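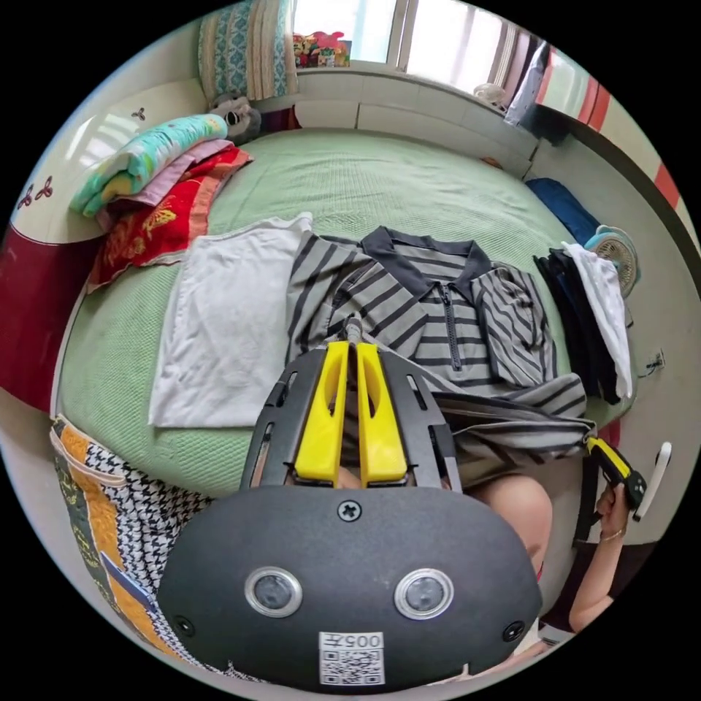
Folding is the wrong benchmark, someone in the Kuvis group wrote under my first note from the Disel open day, because a shirt folded badly is still a shirt and no one can score it.

Fair point. Disel does score it, though. Their sheet for the clothing station has 13 checks per garment. Sleeves in, collar flat, edges within tolerance, and so on. A fold passes with 2 misses or fewer.

The hard garments are the ones you would expect. A plain white T-shirt is close to a rectangle before you start. A striped polo with a collar and a zipper placket is stiff at one end and limp at the other, and the hem goes its own way as soon as the collar moves.

Stripes help the operator more than I assumed. You can read a twist in the fabric straight off the lines. On black and navy clothes you get much less.

The method is hand-held grippers, with a person doing the task and the data used for training later. Disel's target is 700 folds per garment type before they train anything. They are well short on polos.

Mahrous gave the short talk on finger geometry. Main claim: parallel fingers are fine for picking up an edge and poor at smoothing. No numbers shown. I asked, and the answer was December.

Eler had the arm demo next door. It ran 5 towels in a row, then stopped on a bath mat. The operator reset it and moved on.

To the Kuvis comment again – I would drop pass/fail and log time per fold next to the misses. Disel said they record time already but do not publish it.

Slides are supposed to go up on the Disel page. I will add the link to this thread when they do.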